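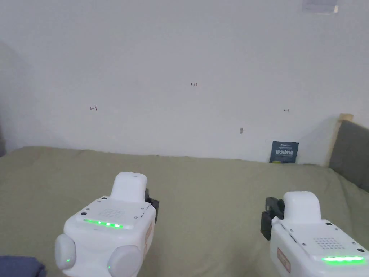 **NOTA DE PRENSA – para difusión inmediata**

# Allby publica Sovum 4, su software de percepción y planificación para pinzas de mano

*Drurngate, febrero.* Allby lanza hoy la versión 4 de Sovum, el paquete que convierte demostraciones hechas con dos pinzas en trayectorias ejecutables por un brazo. Disponible desde las 9:00 para clientes con licencia activa. El resto, a partir de marzo.

Lo principal: nuevo estimador de pose. Funciona con superficies blandas y con poca textura (sábanas, manteles, ropa doblada, pared lisa detrás), que era donde la versión anterior perdía el seguimiento con más frecuencia. También se ha reescrito la sincronización entre mano izquierda y derecha. Antes, dos relojes y un ajuste posterior; ahora un solo reloj compartido y el desfase se corrige durante la propia toma.

## Qué cambia

- Planificador bimanual con comprobación de colisiones entre las dos pinzas, no solo con el entorno.
- Calibración guiada en 86 segundos. Sin tablero.
- Descarte automático de tomas con saltos de pose. Umbral configurable por proyecto.
- Exportación por lotes, hasta 2000 demostraciones por trabajo.
- Visor nuevo: línea de tiempo única para ambas manos, apertura de los dedos superpuesta a la trayectoria.
- Corregido el fallo que duplicaba el último fotograma al cortar una toma. Llevaba abierto demasiado timepo.

Se retira el formato de registro antiguo. Los archivos grabados con la versión 3 se convierten con una herramienta incluida en el instalador; los de la 2 no, hay que pasar primero por la 3.

## Pruebas en domicilio

La versión se ha probado con Owino, integrador con sede en Drurngate, en tareas domésticas: doblar prendas, estirar fundas, recoger objetos pequeños sobre tela. 199 sesiones en total, grabadas en dormitorios y salones sin preparación especial. Pliegues, luz de ventana, lo que hubiera.

«Queríamos que una toma hecha encima de una cama sirviera igual que una de laboratorio. En la mayoria de tareas ya es así. Con telas muy brillantes todavía no», señala el equipo de desarrollo de Allby.

Owino mantendrá Sovum en su línea de ropa de hogar durante todo el año.

## Disponibilidad

Actualización gratuita para licencias en vigor. Linux, instalador único; la versión para Windows queda pendiente, sin fecha. Notas de versión completas y guía de migración en el portal de clientes. Evaluación de un mes para universidades, previa solicitud.

**Sobre Allby.** Desarrolla software de control, percepción y planificación para manipulación robótica. Oficinas y laboratorio en Drurngate.

**Contacto de prensa:** Allby, departamento de comunicación. Atención a medios de 9:00 a 14:00. Demostraciones para prensa con cita previa.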